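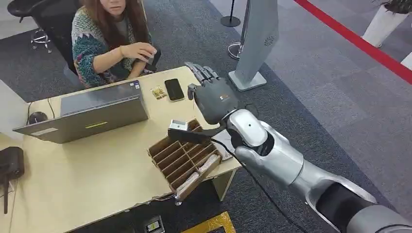 Desk stop on the Devatel tour, hand up and the cardboard organizer box in front.

I got to Pleltidville in September for the open afternoon, and the arm at the desk kept me longest (my bus left without me!). They told me the hand gets checked every morning, one finger at a time, and the wrist bolts every 15 days. The cable under the wrist is what wears out first - they're on number 2 this year. Spares come from Camenzind and take forever. I asked how you swap a finger and got the whole story, right down to which screw always rolls under the desk. Next stop was the Memska hall, where my feet gave out.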